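Keyboard Skills for Returning Adults
Handout 3: Touch, Pedal and Getting a Decent Sound

Hi everyone, this is the long one, so read it in two sittings if you like. Most of what's in it came out of the questions you asked me after the last class, and I've put things in the order they came up, so it wanders a bit. Bring it with you, we'll be scribbling on it.

Weighted keys, and why your fingers are tired

A few of you practice on unweighted keyboards at home and then get a shock when you sit down at the class piano. The keys push back! On an acoustic piano each key lifts a hammer, and you feel that mass in your fingertip. A decent digital piano copies it with small weights or real little hammers under the keys, usually heavier at the bottom end and lighter at the top (that's what "graded" means on the spec sheet). An organ-style keyboard just has a spring.

You can learn the notes on either one. What you can't learn on springs is how to play quietly, and quiet playing is most of this course. If you only have a spring keyboard, do your reading practice there and come in early for the soft stuff, the room is open before class.

Fergus Purves asked me whether heavier is better. No! I played a very heavy digital for years and thought it was building strength. What I got was a sore forearm and a habit of hitting everything. Go for something you can play for half an hour without noticing your hands.

Touch settings

Nearly every digital has a touch curve menu, normally soft, medium and hard, and sometimes "fixed". Put it on medium and leave it alone for the whole term, please. On soft you get a loud note from a light press, which is flattering and teaches you very little. Fixed gives every note the same volume however you play it, like a harpsichord, so check that one first if your piano has suddenly gone lifeless. Meifang spent two weeks thinking her speakers were going and it was only the touch setting.

Try this one at home. Play middle C as quietly as you can, with the key still going all the way down. Then a hair louder. See how many distinct steps you can get before you reach your loudest. My first go at it years ago gave me 3, and I was rather proud of them. Use your second finger to start with, then the fourth, which will be awful, and then the thumb, which will be too loud.

Exercise A

Five-finger position, right hand, C to G. Play up and down very evenly, all quiet. Repeat with a crescendo going up and a diminuendo coming down. Then turn it around, loud at the bottom and quiet at the top, which feels wrong for a while. Left hand the same. Hands together only when both are boring.

Keep the metronome slow. Rory, this means you. 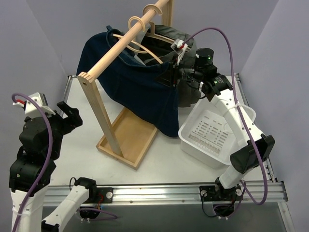 Pedal

Right, the sustain pedal. It lifts the dampers off the strings so the notes carry on after you let go, and on a digital it's a switch or a sensor telling the machine to do the same thing. The cheap square footswitches are on or off only. The piano-shaped ones sometimes do half pedal, if the keyboard supports it, so look in the manual before you spend money.

The most common mistake in this room is pressing the pedal at the same moment as the chord. Do it late! Play the chord, and then put the pedal down while you're still holding the keys. When the next chord comes, your foot comes up exactly as your fingers go down, and then down again straight after. Foot up, hands down. It's like patting your head and rubbing your tummy for one evening and after that you never think about it again.

Exercise B

C major, F major, G major, C major, left hand, four slow beats each. Say the beats out loud. Chord on one, pedal down on two, hold through three and four, foot up on the next one. When that's clean, move the pedal earlier, to the "and" after one. Listen for smudges between F and G, because those two next-door chords sound horrible together and will tell on you right away.

If your pedal works backward (sustains when your foot is off it), turn the piano off, take your foot away from the pedal, and turn it on again. Most of them check the pedal when they start up. Some pedals also have a little polarity switch underneath.

Sounds, and how many you need

Keir Geddes brought in the brochure for his new keyboard, which boasts 208 voices, and asked which ones we'd be using. One! The first piano. Maybe the electric piano in August when we do the blues tune, for a treat.

I do mean it though. I'd take one really good piano sound over a menu full of panpipes. When you try instruments in a shop, go straight to the main piano voice and play one note, low down, and hold it. Listen to how it dies away. On a good one it fades slowly and the tone changes as it goes. On a poor one you may hear it settle into a loop, a sort of wah-wah-wah, after a couple of seconds. Then play the same note quiet and loud. It should get brighter as well as louder.

Polyphony is the number of notes the thing can sound at once. It gets used up faster than you'd think with the pedal down, and when it runs out the oldest notes drop off. For our pieces 64 is plenty.

Headphones

Use them, your family will be grateful, but take them off for the last five minutes of every practice. The built-in speakers on a slab piano point in funny directions and the bass is much thinner, and you'll find you've been playing the left hand too loud or too soft to suit the headphones. Closed-back ones keep the sound in. Open-back ones sound airier and I like them better for long sessions. Turn the volume down before you plug in.

Stands and benches

The X-shaped stands are fine for gigs and a nuisance for knees. If yours wobbles, it will put you off playing loud without you ever realizing, so tighten everything. Sit so that your elbows are level with the white keys or a touch above. Most of you sit too low and too close! Flora Hepburn moved her bench back four inches last week and her left hand improved on the spot.

For next time

Exercise A every day, quiet version first.
Exercise B until the smudges go.
Page 12 of the little red book, first eight bars, right hand with the fingering as printed (I know you all have a better one, humor me).
Pick a slow song you already know by heart and find its first note on the piano. We'll put chords under a few of them.

If you get stuck on the pedal, don't keep drilling it wrong. Leave it and play the chords dry, and I'll sort out your foot in class.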